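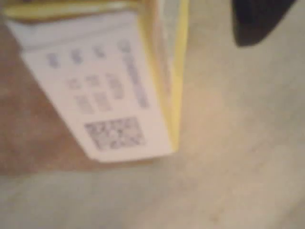
A reader wrote in to ask why I keep telling people to start Gondal with the Lamplighter when every guide out there says she's the worst character on the roster. Her normals are short, her walk speed is terrible, and the one big move everybody remembers from the trailer loses to a light punch. Why would you do that to a beginner?

Fair question, and I've been itching to write this post anyway, so let's go!

First, the guides are right about the numbers. She has 90 health in a game where most of the cast sits at 103, and in matches that come down to a sliver, you feel every bit of that gap. I lost a set last month where both deciding rounds ended on a chip hit that any other character would have walked away from. I said some words. The cat left the room.

But look at what she teaches you. The Lamplighter places lanterns, and a lantern does nothing at all until you hit it with the pole. So from your very first match you're thinking about where the other player wants to stand. With the Ferryman or the Twins you can get pretty far by running forward and mashing the fast stuff (I did, for months, and I had a great time). With her you set a lantern down a step behind where you think they'll jump, and you wait, and when it goes off and they drop right into it you feel like a genius. I was grinning like a kid the first time I landed one on purpose.

She also has the best story mode in the game, and I will argue about this with anyone. Spoilers for the Drestach chapter from here on, so skip down a few paragraphs if you haven't played it.

Okay. You start in Drestach, the harbor town with the broken sea wall, and for the first hour she's a public employee. She lights lamps. People complain to her about the lamps. The writing is so good at making you think this is comic relief between the serious characters' chapters, and then you reach the street where all the lamps are already lit and she stops walking. No music. The game hands control back to you and you have to be the one to move her forward. I sat there for ages with the pad in my lap.

What follows is the fight with her old teacher, and if you've been using lanterns all chapter you'll notice he places his in exactly the spots the tutorial told you to. He fights like the tutorial! You beat him by putting yours somewhere else. I had to put the game down and walk around the kitchen after that one.

Her ending is the part people fight over on the forums. She leaves Drestach and goes to Treleck, where there are no lamps, and the last thing we see is her carrying the pole unlit. A lot of players read that as her giving up. I don't see it. Her Treleck win pose has the pole lit again, and Treleck comes after the ending in the timeline, so unless somebody on the team slipped up, she went back to work. She's also the only character who gets new lines if you fight the mirror match on that stage. Go try it, they're lovely.

Spoilers over.

So, practical stuff for the reader who asked, and for anyone else who wants to pick her up.

Don't use the big pole spin. I know. It looks amazing. It takes forever to come out and everybody online has been ready for it since launch week. Save it for when a lantern has already caught them.

Put your first lantern down at round start only if they're playing somebody slow. Against the Twins you will get kicked in the face.

Learn the back-step into low poke before any combo. It hits from farther out than it looks and I still win rounds with it alone.

Her long lantern combo does 9 hits and it's on every highlight reel, but the short version does nearly the same damage and you can manage it with shaky hands. My hands are always shaky in the last round.

And play the Clatham stage while you're learning. The wall is close on both sides, which sounds awful for a zoning character, but it means your lanterns cover most of the floor and you find out fast what each one is for. I've played 318 ranked matches with her at this point and a big share of the ones I'm proud of were on Clatham, with the rain going and that ridiculous accordion track.

Is she going to carry you up the ladder? Probably not. I'm stuck in the same rank I was in back in March, and I switch to the Ferryman when I want to feel strong for an evening. I always come back, though – there's nobody else in Gondal I like spending time with this much.

Next post will be about the Twins, their two endings, and which one I think counts. If you have a theory about the letter in the boathouse, put it in the comments, because I've got three and they all contradict each other.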